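Unit 4 handout: Working with families in the school community
Teaching assistant certificate, Pendurport campus
Prepared by Melahat Karabulut

Please read this handout before the tutorial. We will discuss the case in the second half, so bring your own notes about how your placement school communicates with parents.

1. What we mean by family engagement

In the first unit we used the word "involvement". It describes parents coming to the school: to a concert, to a meeting with the teacher, to the sports day. Engagement is a wider word. It includes what the family does at home, for example reading together, asking about homework, or making sure the child sleeps enough. A parent who works night shifts may never come to a concert and can still be very engaged.

This difference is important for your work, as many schools measure only attendance. They put the names of the parents on a sheet at the door and later they look at the sheet. The information is true, but it is small.

2. Barriers

Cáceres (your course reader, chapter 2) puts the barriers into three groups. I give them here in my own words.

Practical barriers. The meeting is at 3:30 in the afternoon, the bus comes once an hour, there is a baby at home.

Language barriers. The newsletter is written in long sentences, with words such as "pastoral" or "co-curricular". I have lived in this country for many years and I still read some school letters twice.

Barriers of memory. Some parents had a bad time at school when they were children. When they enter the building they feel again that they are in trouble. We do not see this barrier, and often the parent will not name it.

In the tutorial you will be asked to say which group is the strongest at your placement school, and how you know.

3. Case: Jinard Primary School

Jinard is a school with 19 staff in a suburb where many families rent and move often. Three years ago the principal, Dzintra Kazlauskienė, noticed that the same families came to every event. She asked the teaching assistants to telephone the other families, with one rule: the first call must contain good news about the child.

The assistants were nervous at the beginning. One of them, Kristaps Mägi, wrote in his reflection journal that the first mother he called answered with "What has he done?" He told her that her son had helped a younger student to find his hat. She was silent for a moment, and then they talked for ten minutes. 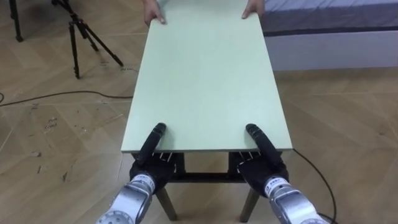 After two terms the school looked at the results. Attendance at parent interviews had grown a little. The bigger change was in the number of parents who telephoned the school themselves with a question. The calls took time, however, and in November, when reports are written, most of the assistants stopped making them. The school has now put the calls into the timetable, on two mornings per fortnight.

Points to notice in the case:

- The assistants called, and the principal did not. Consider if this was a good choice.
- The rule was simple and everybody could remember it.
- There was no interpreter in the first term. The families with the least English were called last.

4. Key terms

Engagement: see section 1.
Gatekeeper: a person who controls the contact between family and school, often the front office.
Deficit view: the belief that a family does not have something which it should have. Be careful with this one in your own writing - it hides in phrases like "hard to reach parents".

5. Task for assessment

Choose one written message from your placement school (newsletter, permission note, email). Remove all names. Rewrite it in plain language, and add a commentary of one page which explains your changes. Do not make the message childish. Plain language is for adults.

Žydrūnas Bite will mark the first drafts, and I will mark the final version. Late work needs a form from the student office, room 2415.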